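Notes from the Catalogue

Who owns the quiet bit at the end?

Regular readers will know that this newsletter has a soft spot for small music catalogues, in the way that some people have a soft spot for elderly cars. They make odd noises, they need money at the wrong moment, and every so often one of them gets you all the way to the coast.

This month's specimen is Drorkness, a five-piece that made two albums of slow, gloomy instrumentals and then stopped. Their recordings were bought in July by Brivasura, a fund that buys rights the way other people buy novelty mugs. The announcement used the word "timeless" twice. The last royalty statement before the sale, which the sellers were kind enough to share with us, came to £2386 for the year, so timeless will have to do a fair bit of the lifting.

What makes the deal worth a paragraph or two is a track called Remard. It runs for 9 minutes, and the last 6 of those are a single held organ chord. Somebody at a sleep app noticed the chord, trimmed off the tune, and has been playing it to the tired and anxious ever since. It now brings in more than the rest of the catalogue put together. The drummer, who does not appear in that section at all, gets the same share as everyone else and is said to be very relaxed about it.
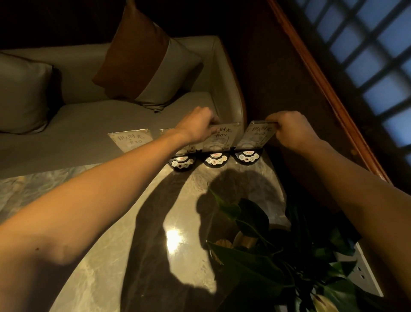
Table cards by the sofa, 伊人时光 card 10 at the left.

The awkward question is who wrote the chord. The band registered Remard as an original work, split five ways. Caruso, the small publisher that looks after the organ player's other music, says the ending was lifted from a piece he wrote before he joined, and that the publishing on it was never the band's to sell. Brivasura says a chord is a chord. Both sides have hired people to listen to it at length, and I hope they are being paid by the hour.

There is also the hymn. One reader wrote in to point out that the same chord, in the same key, closes a hymn tune printed in 1832, well out of copyright and free for anyone to doze off to. If that argument sticks, the writing share could shrink to nothing, and Brivasura would be left with the recording only. The recording is still worth having, of course. The app uses that very organ, with its faint wheeze, and customers complained when it was swapped for a cleaner one.

For anyone thinking of putting savings into this sort of thing, the dull advice stands. Ask to see several years of statements, and look at them track by track. Find out whether you are buying the song, the recording or both. Check that the people selling the song agree on who wrote it, preferably while they are still on speaking terms.

Caruso and Brivasura are due to talk again before the next payment goes out. Until then the money sits in a holding account, earning rather more than the second album did.

14 shares | 3 comments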